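第五章 纹样从哪里来：墙纸、出处与轻信

翻开任何一本面向大众的室内装饰读物，关于墙纸的那几页大抵写得相当自信。瓮形纹样“源自古罗马”，卷叶“象征永生”，花环“寄托丰饶之意”，粉色底“是十八世纪贵妇的最爱”。句子短，语气肯定，往往没有注释。本章要做的事情很不讨喜：把这类句子一条一条拿出来，问它们的根据在哪里。读者若希望读完以后能对着一面墙说出它的年代和寓意，恐怕要失望。

先从一个名词说起。中文里的“大马士革纹”译自 damask，原指一种织造方法，靠经面与纬面组织的反光差别显出花样，底与花可以完全同色。这个词与叙利亚的大马士革城有关，但城市、织法、花样三者的关系并没有商品目录里写的那样整齐。用这种织法可以织几何纹，可以织文字，也可以织动物。反过来，今天印在纸上、被叫作“大马士革纹”的东西，既没有经线也没有纬线，只借用了一种版式：较大的母题居中，左右大致对称，上下错位重复，空隙由卷草填满。一个描述工艺的词变成了描述外观的词，中间经过了多少道手，很少有人认真追过。笔者见过一家名为 Jimine 的墙纸商的样册，同一卷纸在册首叫“宫廷大马士革”，到了册尾的价目表里叫“古典花卉三号”。两个名字大概都卖得出去，可是都不能当作史料。

再说瓮。瓮、瓶、花篮一类容器在欧洲装饰中确实有很长的历史，古代墓葬里有，文艺复兴的壁柱上有，十八世纪下半叶的新古典主义者更是用得不厌其烦。问题在于，“历史很长”常被偷换成“一脉相承”。一只印在纸上的瓮，直接的来源多半是另一张纸：图案集、旧样本、同行的畅销款。拿它同一件出土陶器并排印在书里，两者形状相近，读者自然会在中间画一条线，而那条线是排版画的。形似可以提出问题，单凭形似回答不了问题。 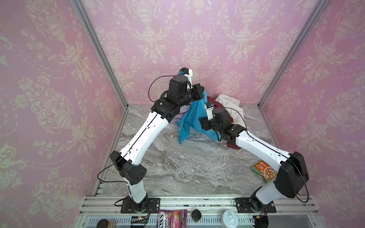
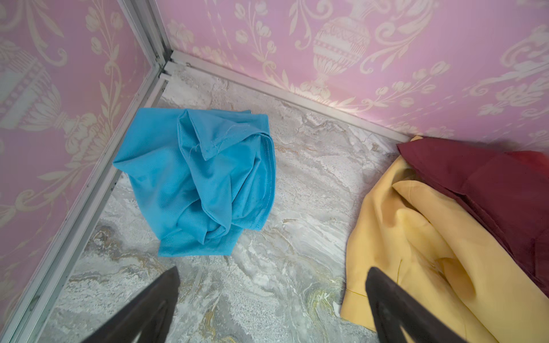

两图墙面为同一种粉底纹样

研究墙纸的人通常要区分三个层次：母题、单元和铺陈。母题是可以单独叫出名字的形象，单元是重复一次所需的最小面积，铺陈则是单元在墙上接续的办法。通俗读物几乎只谈母题，因为母题有故事可讲。以前面两幅图中的墙面为例，米色的瓮、叶和卷曲的涡线都可以算作母题，其中任何一项都能引出一段漂亮的文字，从酒神讲到凡尔赛。但这些文字谈的是瓮，谈的是叶，没有一句谈到这张墙纸。要断定一张墙纸的来历，得知道它印在什么纸上、用什么颜料、由几块版或几支滚筒印成、边上有没有厂家的记号，而这些从一张照片上大多看不到。墙角那根银色铝立柱属于围挡的结构，拿来给图案断代同样帮不上忙。把母题的年龄当作器物的年龄，是本章要反复提醒的第一个错误。

第二个错误同寓意有关。所谓“花环寄托丰饶”，要成立至少得有一个前提：当时挑选它的人这样想，或者当时看见它的人这样读。这样的证据偶尔会有，比如婚礼场合的定制品，比如订货信里写明的要求。绝大多数墙纸没有。它们是成卷卖的，买主在意的是价钱、耐不耐脏、和窗帘配不配。把象征词典里的条目逐一套到批量印刷品上，得到的是词典的重复，对当年的住户几乎没有说出什么。

第三个错误较为隐蔽，出在颜色上。旧墙纸褪色、发黄、受潮，今天看到的粉，当初可能是另一种红；现代复制品又常常照着褪色后的样子去调。于是“某时代偏爱柔和色调”这个印象，有一部分也许是日光的功劳。部分十八世纪建筑的内墙在取样分析之后，呈现的原色比人们习惯的浓烈得多，有时到了刺眼的地步。当然，取样也有取样的麻烦：样点选在哪里，取到的是第几层，底涂算不算，都可以争论。对旧说法保持怀疑，不等于要对新说法照单全收。

下面这个案例将在本章第二节详细讨论，这里先交代梗概。Irkstead 是一座乡间住宅，北侧客厅的墙纸长期被介绍为“建宅之初的原物”。导览册这样写，明信片这样写，后来的著作又引用导览册。Wekesa Mugo 在整理该宅的修缮账目时发现，客厅至少重糊过两次，其中一次的供货人记作 Bognár，所购纸卷共 27 卷。她没有据此宣布墙纸是晚出的，只指出账目与导览册不能同时为真，除非那 27 卷用在了别处。这一句保留很要紧。后来引用她的文章多半把保留删去，直接写成“已证实为后代仿品”，于是一个没有根据的肯定换成了另一个根据不足的肯定。

Gustside 的情形正好相反。那里的墙纸有厂家记号，有订货信，连送货延误的抱怨信都留了下来，文献之齐全在同类住宅中少见。可是信中所订的花样只写作“带瓶的那一种”，而现存残片里有 5 种都带瓶。哪一种是信里说的？到目前为止，各家的答案主要取决于各家喜欢哪一片。

所以本章的安排是先谈物，后谈名，最后才谈意义，与常见的写法次序相反。第一节讨论纸张、接缝与印制痕迹；第二节讨论账目、信件和样册各自能说明什么；第三节再回到寓意问题，并保留几处目前无法判断的地方。读者在进入第一节之前，不妨找一段自己熟悉的墙纸介绍文字，把其中有出处的句子和没有出处的句子分别抄在两张纸上，读完本章后再拿出来核对。

5.1 纸张与接缝

在连续纸卷普及之前，墙纸由单张手工纸拼接而成，先粘成长条再行印花，因此横向接缝的间距可以作为一项线索。需要留意的是，线索只适用于未经裁切和重裱的部分，而客厅里保存得最好的那几面墙，往往恰恰是修补得最勤的。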